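The wrist cable let go again, and this time it took me most of an evening to work out that it was the cable at all.

I'd been running the same short job over and over: pick up a toy from the tabletop, carry it across, put it in the pot. It had been going well enough that I'd stopped standing next to the arm and was answering email on the couch. Then I heard the gripper hit the table. It wasn't a tap. The arm had come down about a finger's width lower than it should have, and the motors were still pushing when I got to the switch.

My first guess was the height calibration. I'd redone it with the acrylic sheet in place, and I thought I might have saved the old value over the new one. I hadn't. I checked the file, checked it again, and ran the calibration from scratch anyway. The next 24 picks were fine. The one after that dropped early, and I caught it with my hand on the switch.

Enda Doherty, who built most of the Redau control code I use, asked me to send him the log. He rang back and told me to stop looking at heights and look at the gaps. There were two places where the wrist joint had gone quiet for up to 55 milliseconds, and both lined up with a bad descent. When the wrist stops reporting, my code carries on with the last angle it heard. If the arm is moving at the time, that angle is wrong, and everything below it is wrong too.

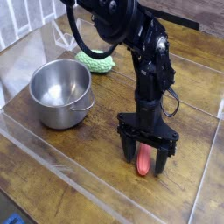

*Last updated: 06/01/2026*

So the fault was in the wiring, and the danger was in my code. I'd like to be clear about which is which. A plug working loose is going to happen on a home-built arm. Continuing to drive downward on a stale reading was my decision, made a long time ago in June when I wanted the thing to stop pausing every few seconds. I'd turned the timeout off and forgotten.

What I've changed:

- The timeout is back on. Four missed readings in a row and the arm holds position until I clear it.
- The current limit on the way down is lower. It'll still grip a toy, but it gives up much sooner against the table.
- The wrist plug has been reseated and has a dab of hot glue on it. The cable has a bit more slack in it too.
- I stay within reach of the switch while it's running. No more couch.

Hatsue Hamada thinks I should replace the connector with a locking one and stop trusting glue. She's probably right – I've priced them, and the colour-coded ones I like are out of stock. The glue will have to do until they're back.

I haven't checked the fingers properly for damage yet. That's tomorrow's job, with the power off.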